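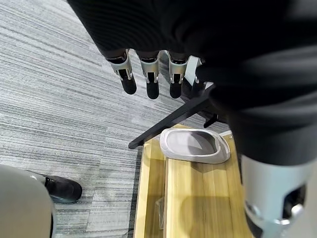 Kindcombe House - residents and staff mtg
Minutes, 30/01/2018
Chair: Vandana Shakya
Notes: Sveva Ruggiero (typed up fast, send me fixes)

Apologies - none recieved.

1. Last minutes
Agreed. Carpet cleaning still open, Vandana to chase Shukla again. Invoice 244 queried, they charged us for the upstairs landing which they never did.

2. Indoor shoes
Long one. Guests still walking in with street shoes on, carpet by the lounge door is suffering. Agreed slippers for everybody past the door, no exceptions for "just popping in". Slides only, the closed ones got complaints last winter. Grays and whites on the tilted shelf, pinks underneath. Board above stays clear - no bags, no mail, no keys.
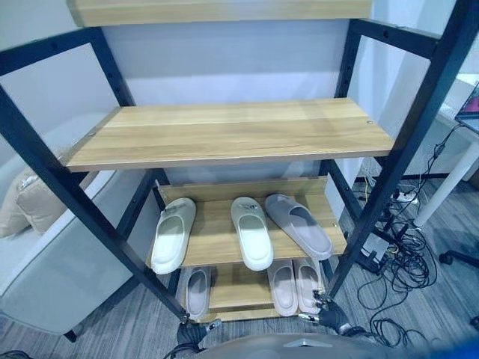 3. The rack
Stoven quoted for a built-in unit, 2,000 before fitting. Too much. Keep the black and oak one. Vandana asked if it should be fixed to the wall, Sveva to look at the brackets Plastport sell. Want it done before the end of the quarter.
Question whether the tilted shelf should go flat. Left as is for now, shoes are easier to see.

4. Tidying
Slippers go back on the rack, not left on the floor or under the chair. Pairs together please, mixed pairs was the main moan this month. Wastebasket by the chair to be emptied at the evening round, tissues mostly. Sveva to add it to the sheet.

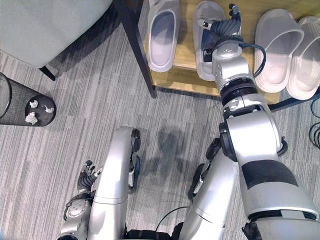 Item 4 - rack, chair and wastebasket corner.

5. Washing the slides
Warm water and dish soap, dry them before they go back. Not the washing machine!! One strap came unglued. Vandana has a brush somewhere, will leave it in the utility room. Agreed every 2 weeks, whoever is on the round does it.
Whites mark fastest. Some talk of buying only gray next time, no decision - Sveva against, says the whites look nicer.

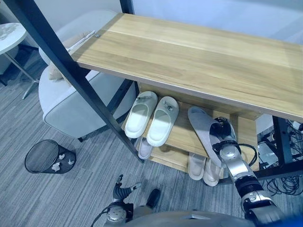
Item 5 - whites and a gray on the middle shelf, pinkish one below.

6. Spares
Budget for 10 new pairs approved, mostly larger sizes. Plastport or wherever is cheaper. Sveva to get prices and email round.

7. AOB
Sign for the door - wording to be kept short. Vandana drafting.
Umbrella stand, defered to next time.

Actions
VS - Shukla, brush, sign
SR - brackets, round sheet, slipper prices

Next meeting tbc, same room.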